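Odau weather station, pre-season inspection, July. Walked by Rommel Calimlim and Hedvika Skála. Comments are Rommel's unless marked HS.

## Mast and outdoor instruments

- [x] **Guy wires tensioned.** All fine except the north-east one, which hummed. Tightened until it stopped.
- [x] **Anemometer turns freely.** It does now. A spider had taken a long lease on the lower bearing.
- [ ] **Wind vane aligned to true north.** Off by 2 degrees. Latifa Alaoui has the alignment tool, and Latifa is at Negash until Wednesday.
- [x] **Rain gauge clear.** One snail, rehomed. Last month's totals may want a second look.
- [x] **Screen door latches.** Latches beautifully. Opening it again is the problem. HS: lift, then pull. It has always been lift, then pull.
- [ ] **Lightning rod bonding strap.** Corroded at the bottom clamp. No mast climbing when there's thunder in the forecast, and please read the forecast, given that we write it.

## Forecast room

- [x] **Walkways clear.** Cleared for the inspection, so let's see how long that lasts.
- [x] **Fire extinguisher in date.** In date, on its hook, and no longer holding the door open.
- [ ] **Emergency lighting, 90 minutes on battery.** Managed 20. Reda Shehata has ordered a new battery pack.
- [x] **Storm torches.** 2 found, both working. The label on the box promises more.
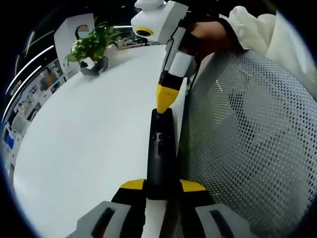

*White table and mesh-backed office chair.*

- [x] **Chairs sound.** No wobbles reported. The squeak is not a safety matter, whatever the night shift says.
- [ ] **Cables off the floor.** The satellite receiver lead still crosses the doorway under a strip of carpet. The carpet is now the trip hazard.

## Cyclone readiness

- [x] **Shutters close from inside.** Yes, with some language.
- [ ] **Generator test under load.** Started first time, then stopped when someone put the kettle on. Poltance are sending a fitter. Kettle to be left off the essential circuit, over Hedvika's objection.
- [x] **Backup link to Natia.** Test message sent and answered. The answer was "who is this?", so the contact list needs updating at their end.
- [x] **Drinking water and tins.** Stocked. HS: nearly all of it is pilchards. Could whoever does the shopping branch out?

## Still open

Vane, strap, battery pack, receiver lead, generator. Lungile Khumalo to sign off once the strap is replaced; the mast stays out of bounds until then, including for photographs of sunsets.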